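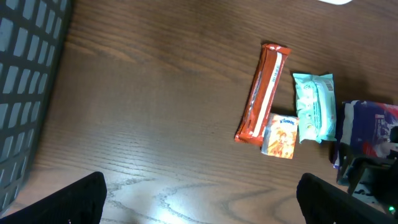

Reading time: 1 min

Category: Paid studies

Fri 11 April, by Unnur Laxdal

Kukitz is looking for 18 persons who will guide two robot arms by remote control in May.

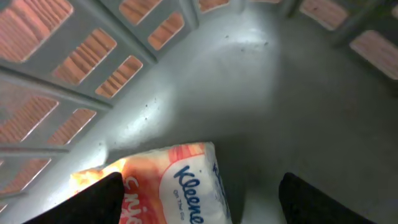 Page 2

You will practice picking and placing small packaged goods. Experience is not needed.

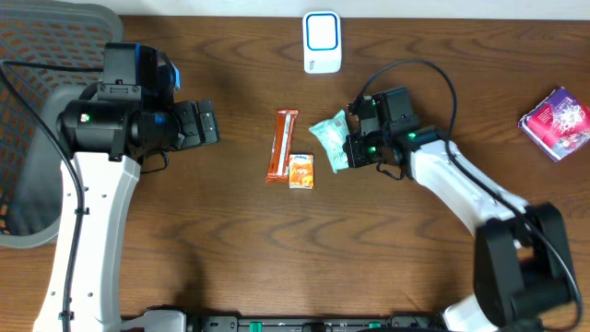
Each session is paid and lasts 122 minutes. You start with light things, such as the orange snack bar on the table, and you move both arms yourself. 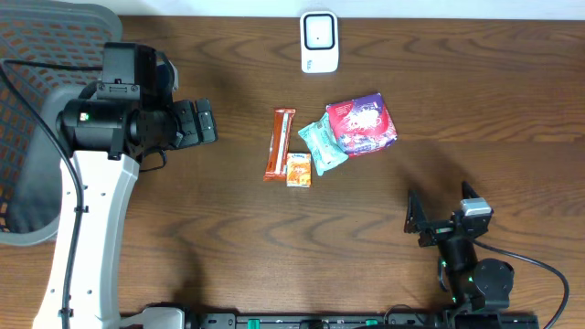
Page 3

Please write to Krum Dumitrescu at Kukitz and name the days which suit you.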